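Review: Metlow grasp planning method for soft and strap-handled goods
Reviewed by Halima Odera, Kinyua Laboratory
Sep 9, 2021

The Metlow method sets out to solve a problem familiar to anyone who has worked on the handling of luggage and clothing: a bag has no fixed shape, and a grasp planned on its body often fails when the fabric gives way. Its authors, Karim Lahlou and Montserrat Rivas, propose that the planner should look first for a handle or strap, and should treat the body of the bag only as a second choice.

The method was released with a training set of 1880 labelled grasps and a short guide to installation. The guide is clear on the whole, although the section on setting the closing force assumes a knowledge of the earlier Clolley software that new users may not have. Our own set-up took two working days, most of which went on matching the wrist camera to the arm.

We ran 224 trials on bags of 5 types. The planner chose a handle or strap in 187 of them, and the lift was completed in 171 of those. Results on the body grasps were much weaker – 14 lifts from 37 attempts – and we would not advise relying on them. Failures on straps were mostly of one kind: where the handle lay flat against the bag, the lower finger pushed it aside before closing. The authors mention this in their notes and plan a correction in December.

Planning time was acceptable at about 1000 milliseconds per grasp. The view from the wrist camera is saved with each trial, and this proved the most useful part of the package when sorting failures by cause.
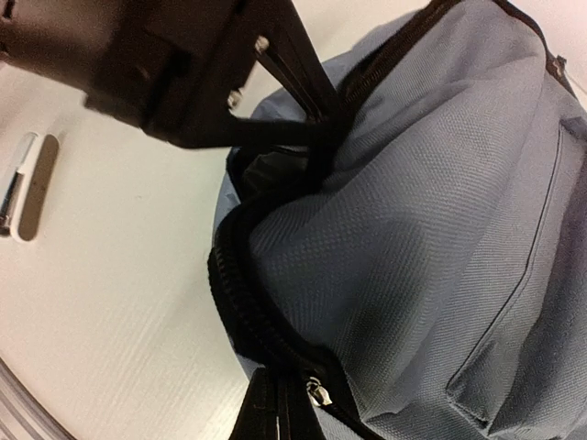 Figure 1. Wrist camera view of a handle grasp on a grey-blue backpack.

The method is recommended for laboratories working with bags that have a raised top handle. Groups handling sacks, pouches or folded garments should wait for the next release. Godfrey Wanyama has repeated part of the test at Muddale with a different arm, and his figures will be added to this page when they have been checked.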